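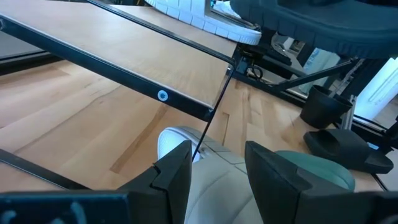 4.3 Schuhe vom Boden aufnehmen und ins Regal stellen

Dieser Abschnitt gilt für den Greifarm Geltatlow mit Zweifingergreifer und Handgelenkkamera. Voraussetzung ist, dass die Regalböden nach Abschnitt 4.1 eingemessen sind und der Arm in Grundstellung steht.

1. Arbeitsbereich prüfen. Schuhe dürfen kreuz und quer stehen oder auf der Seite liegen. Taschen, Kartons und lose Kabel vorher entfernen oder in der Kartenansicht als Sperrfläche markieren.

2. In der Bedienoberfläche das Programm "Schuhe" wählen und den Regalboden antippen, auf dem abgestellt werden soll.

3. Kamerabild aufrufen. Der gewünschte Schuh muss zwischen den beiden Greiferfingern zu sehen sein. Liegt er zu weit seitlich, den Arm mit den Pfeiltasten nachführen.

4. Greifweite einstellen. Für Turnschuhe ist der Wert 14 voreingestellt. Pantoletten werden am Riemen gegriffen, dafür das Profil "Offen" laden.

5. Auf "Absenken" tippen. Der Arm hält vor dem Kontakt an und wartet auf die Freigabe.

6. Freigabe erteilen. Die Finger schließen mit der eingestellten Kraft. Beim ersten Durchgang nicht über Stufe 3 gehen.

7. Den Schuh anheben und im Kamerabild kontrollieren, ob er gerade hängt. Hängt er schief, absetzen und ab Schritt 3 wiederholen.

8. Auf "Ablegen" tippen. Der Arm fährt über die Vorderkante des Regalbodens und setzt den Schuh ab.

ACHTUNG: Während der Fahrt nicht zwischen Arm und Regal greifen. Der Sicherheitsabstand beträgt 300 mm, gemessen ab Fingerspitze.

ACHTUNG: Metallstreben und Winkel am Regal werden von der Kamera nicht immer erkannt. Sie müssen beim Einmessen einzeln eingetragen werden - auch dann, wenn sie unter dem Boden liegen.

Hinweis: Helle Schuhe auf hellem Holzboden liefern wenig Kontrast. In diesem Fall die Belichtung eine Stufe senken oder die Kontur von Hand nachziehen.

Hinweis: Erscheint Meldung 422, hat der Greifer beim Schließen keinen Widerstand gefunden. Finger öffnen, Position prüfen, Schritt 5 erneut ausführen. Tritt die Meldung mehrfach auf, die Fingerbeläge reinigen.

Die Fingerbeläge (Ersatzteil Kudton) nach 1.000 Greifvorgängen tauschen. Den Zählerstand finden Sie unter "Wartung". Nach dem Tausch den Zähler zurücksetzen und die Nullstellung der Finger neu anlernen, siehe Abschnitt 6.2.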